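The felt table, again

Okay, a confession from the back room at Brisia: the blue felt table has turned into the place where everything gets put down "just for a second." I walked past it in December with my coffee and a stack of Otcombe mailers, looking for a clear corner, and ended up doing a little tidying instead (the mailers went on a chair, where they still are).

What gets me is how small it all is! Big stuff finds its way home because people trip over it. A box you can fit in your palm just sits there until it feels like part of the furniture. And glasses are the worst. I've left mine on that felt 3 times this winter and then driven home squinting. 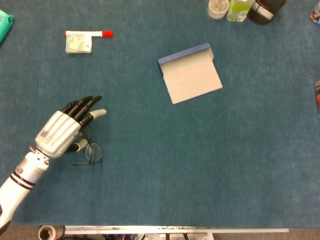 Brayan Salazar wrote back after the last issue to say that glasses should never be set down on a shared table at all, folded or not, and that he keeps his in a hard case clipped inside his bag. Fair enough, Brayan, though I'd lose the case too.

So my own system, for what it's worth. Anything you write with goes in the mug by the door. Little plastic boxes get a strip of masking tape on the lid with a name on it, even if there's already some printing on there. Cards and booklets go flat in the tray so they don't get that crease down the middle. Glasses go on the windowsill, lenses up, and I check the sill before I turn off the lights.

Then the felt itself. I've been going over it with the Ferrand lint brush, long strokes, all one direction, and it takes me 20 minutes if I put the radio on. Anselmo Cusi swears by a damp rubber glove and I'm willing to be convinced, so if you've tried it on felt, drop me a line before the next issue. And if you're missing a pair of reading glasses, come have a look on the sill!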